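14 novembre 2019 - banc bi-bras, comparaison des pinces

Repris la tâche « rabats de carton » avec les deux jeux de doigts. Yogesh a remonté les doigts à bout plat ce matin, je n'ai touché ni aux gains ni à la caméra de tête. Carton brun habituel avec le calage en mousse noire laissé dedans, pour garder la même rigidité que lors des essais de juillet.

Bras gauche ouvert en attente, bras droit sur le rabat. Le manchon reste sur la pince droite pour l'instant, Griet veut comparer avec et sans.
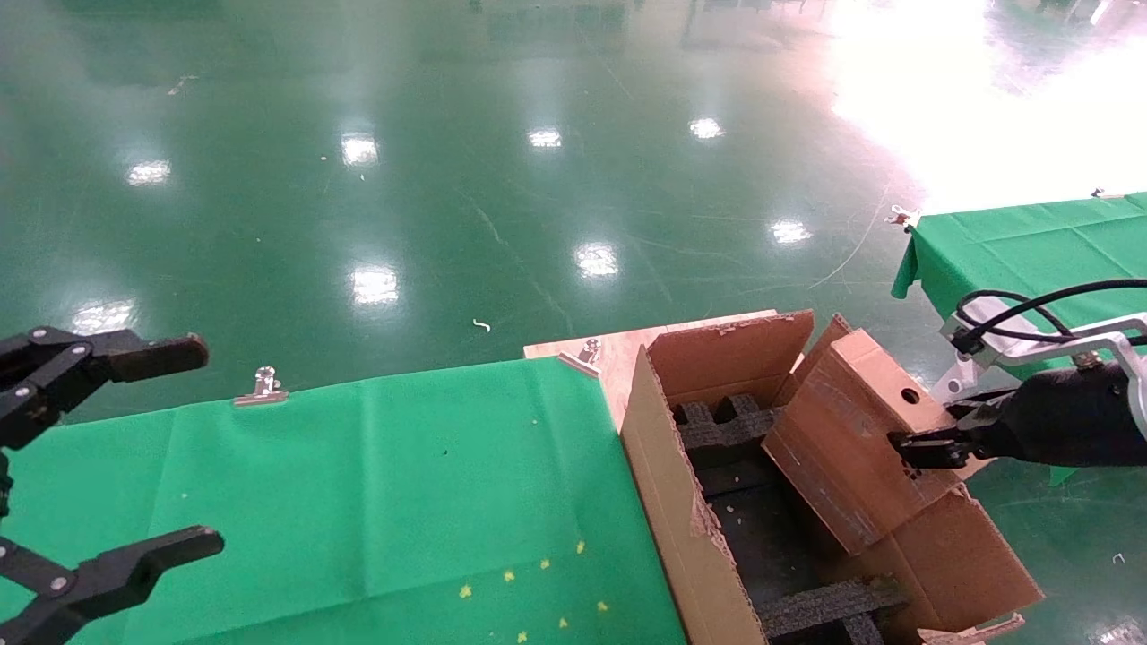

Vue caméra de tête, rabat tenu par la pince droite, doigts gauches ouverts.

Essai 756 : rabat lâché 2 fois sur 21 prises, à chaque fois pendant la rotation du poignet. Le couple de serrage n'a pas bougé dans le log. Je soupçonne plutôt l'angle d'approche - à revoir avec Ettore, qui a les courbes de l'ancien contrôleur.

Les reflets des plafonniers sur le sol gênent encore la segmentation. Exposition fixe à essayer avant de changer d'optique.

À faire :
- refaire la série sans manchon
- resserrer les vis des doigts gauches avant la série
- remplacer le carton, le bord se déchire
- envoyer les logs à Hundville (Lewis les attend)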